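Switching to refills

In May the little market on Dever Street closed, and with it went the only place I could buy cleaning supplies without driving. The next closest store is 11 miles out. I had been buying whatever was on sale, so the cabinet under the sink held a lot of half-used bottles.

I signed up for the refill plan from Culora. They send concentrate in flat pouches and you add tap water at home. I picked the three-pouch box. One pouch makes 5 bottles of all-purpose spray, and so far I have only opened the first.

The unscented one cleans the stove fine. The citrus one leaves streaks on glass, and I went back to vinegar for the windows. Dish soap I still buy the regular way, as their version was too thin for me.

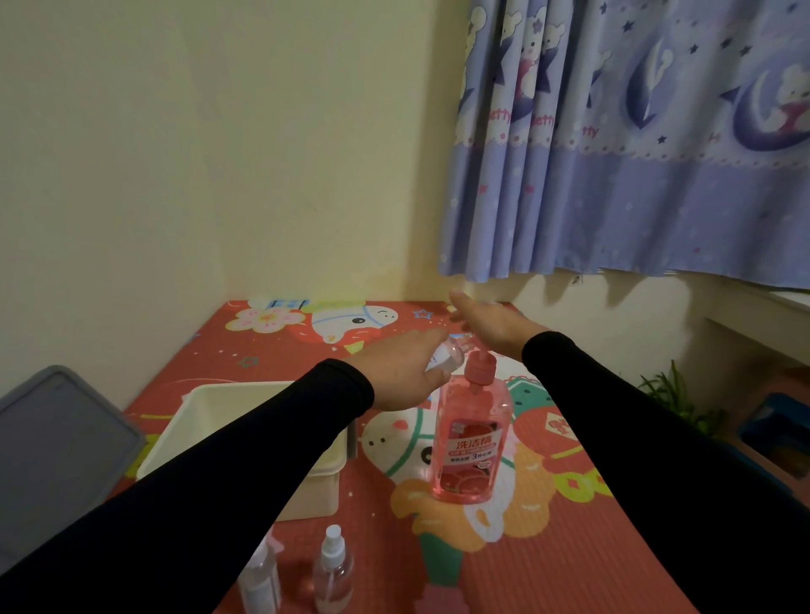
Labeling matters more than I expected. I now write the contents and the month on masking tape and put it on the bottom of each bottle, where it stays out of the way of wet hands.

The next box ships in September. I may skip the citrus and ask if they will swap it for a second unscented.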